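The Week the Hand Wouldn't Let Go

Mon 19 February

So I promised a cheerful post about shoe sorting and instead you're getting a fault report. Sorry! Well, half sorry. I learned more from this one bug than from the whole month before it.

Quick catch-up if you're new. I work on the tidying tasks for a humanoid we call Skinenel, and the shoe rack is my corner of the project. The robot reaches in, gets its fingers inside a slipper, opens them up a bit to hold it from within, and moves it where it's supposed to go. We run it through a task manager called Skavier, which decides what happens when, and there's a separate watchdog that's meant to freeze everything when the forces go somewhere silly. Remember the word "meant."

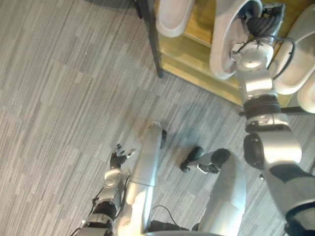 The release step is where it all went sideways. Skavier sends "open," the hand reports back "open," and the arm pulls out. Except the fingers were still braced inside the shoe, so the arm tried to leave and took the slipper with it, and then the slipper snagged and the whole shoulder started to strain. With the gripper down in the opening of a white slipper like that, and those cables looped beside the wrist hanging right over the one next to it, there's not a lot of space for an arm that's pulling harder than it should. I had my thumb on the stop button and I still felt slow.

First run it happened, I blamed the shoe. Of course I did! Thick soles, stiff opening, fine. I swapped the order, ran it again, and it worked perfectly, so I went and got coffee feeling very clever. Then it did it again while I was pouring milk. (Somebody else hit the stop that time. Thank you, somebody else.)

What got me was how random it looked. Some runs were clean from start to finish. Others went bad on the very first grasp. I sat down with the logs that night and there were 2281 lines for one session, and I read every one of them, which I do not recommend as a way to spend an evening. The hand said "open" every single time, good runs and bad runs, same message and same timing.

That's the bit that made my stomach drop a little. If the hand says it's open when it isn't, then everything built on top of that message is guessing.

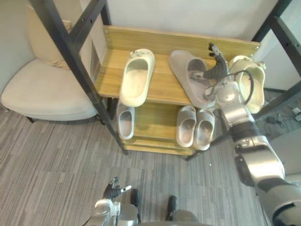

Leemans wrote in the comments on my last post that a "done" message only tells you the command was received, and that you should never move an arm on it without checking the finger positions yourself. I read that when it came in, nodded, and did nothing about it. Leemans, you were right, and you can be as smug as you like.

Because that was pretty much the whole fault. The hand firmware had been updated, and in the new version the reply goes out when the open command is accepted. The old version waited for the fingers to get there. Most of the time the arm happened to start late enough for it not to matter. When the computer was less busy, Skavier was quicker, the arm set off early, and we were tugging on a shoe we still had hold of. A race, in other words, and one we lost whenever things were running nicely. Very rude.

Then there's the watchdog, which bothers me more. Its force limit at the shoulder was set to 80 percent of the joint maximum, left over from a June demo where the robot was lifting heavy boxes on the Wultley project. For slippers! Nothing in this task should ever get near that. The watchdog was awake the whole time, it just had no reason to think anything was wrong.
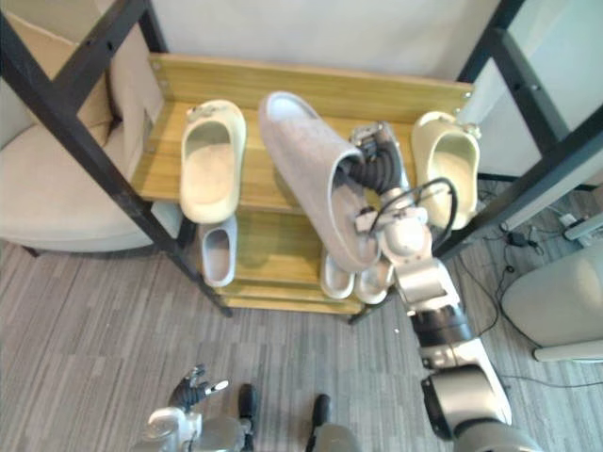 Right gripper inside the gray fuzzy slipper on the top shelf, the soft one I used for most of the retests.

I made 2 changes. Skavier now reads the actual finger positions and won't let the arm retreat until they've settled, whatever the hand claims. And the force limit lives in the task file, so the shoe task has a shoe-sized limit and can't inherit one from somebody's box demo. If the file has no limit in it, the task refuses to start. That second part has already annoyed people (me included, I forgot it the very next morning).

I also wrote down a rule for standing near the rack during grasp tests. Before this, we'd all gotten a bit casual about leaning in to straighten a slipper between runs, with the motors still live. Motors off first now, every time. It adds maybe a minute and I grumble through all of it. 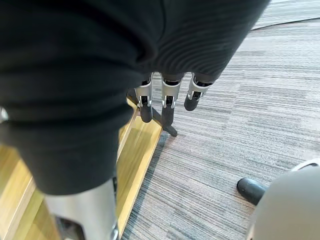 Looking past the fingertips from the wrist camera, carpet below.

I've done 11 full sessions with the new check and haven't seen the early pull again. I'm not calling it fixed yet, though. I want to run it on a machine with nothing else going on, when Skavier is at its fastest, and see if I can make it misbehave on purpose. There's also a left hand on the same firmware, and I haven't touched that code at all, so guess what I'm doing tomorrow.

If you've got hands that reply early like this, tell me how you deal with it! I'm polling positions at the moment and it feels a bit clunky. The cheerful shoe sorting post is still coming, once I've got the left side sorted out.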